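Sorting Small Parts at a Shared Bench
Project report, Workshop Organisation module
June
By Emiko Honda and Riku Sakai

Our project looked at how small parts are laid out on a shared bench before they are sorted. We chose the subject after the first half of term, when several groups in our year lost time looking for parts that had been put down somewhere and covered up by something else. Our tutor, Kazue Koyama, asked us to keep the project small and to use only containers that were already in the store cupboard.

The question we set ourselves was this: does it help to decide where the containers go before any parts are brought to the bench? Most groups did it the other way round. They tipped the parts out, looked at what they had and then fetched trays as they needed them. By the end of a session the bench was full and the trays were wherever there had been space.

Background

We read the storage notes left by last year's group, Ayane Furukawa and Tatsuya Hirose, who worked on labelling. Their main finding was that labels were ignored when the containers moved. A tray marked for washers would be borrowed for something else and come back to a different shelf. They suggested that position might matter more than labels, but they ran out of time to try it. We took that suggestion as our starting point and left labels out completely.

Method

We tried three layouts. In the first, everything stood in a row along the back of the bench. In the second, the trays were stacked and taken down one at a time. In the third, two shallow trays sat side by side in the middle of the bench, with a slotted rack to the right and other containers kept on a separate table. Each layout was used for eight sessions by the same pair of students, and we wrote down any problem at the time it came up.

The rules were the same for all three. The trays had to be empty at the start. Nothing could be put on the bench except the containers in the layout and the parts being sorted. Anything not in use went to the side table.

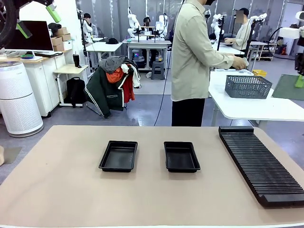
Figure 1. Bench in the third layout, with both trays empty and the slotted rack set at an angle on the right.

We had planned to keep the rack square to the edge of the bench. Riku found it easier to reach the slots when it was turned, so we changed the plan after the second session and kept it that way. The side table held the perforated basket and a small yellow bin. We left the cutting mat there as well, as other groups needed it and there was no room for it in the cupboard.

Results

The row along the back was the quickest to set up and the worst to use. You had to lean over the parts to reach the trays, and sleeves caught on things. In one session a whole batch of spacers went on the floor and we had to start again.

Stacking saved space, but only the top tray could be used. Both of us got into the habit of dropping everything into it and promising to sort it later. At the end of those sessions there was usually a mixed tray left over, and the next person had to deal with it.

The third layout gave the fewest problems. With a gap between the trays it was clear which one a part belonged in, and there was space to rest a hand. Flat parts went in the rack, where they could be seen from the side. The weak point was the walk to the side table. When we were in a hurry we put things down on the bench to save the trip, and then the rule about a clear bench was broken.

Discussion

Our results only cover one pair of people and one size of bench. Both of us are right-handed, and a left-handed person might want the rack on the other side. We also knew which layout we expected to work best, and that may have made us more careful when we used it. A fairer test would use students who had not heard about the project.

If we did this again we would move the side table closer and give it the same rules as the bench. It was meant to be a place for things not in use, but it slowly became a second bench. We would also time the clearing up at the end, which we did not think of until most of the sessions were over.

Kazue Koyama has agreed that the third layout can stay in place for the next group. Our session notes are in the folder with last year's labelling report.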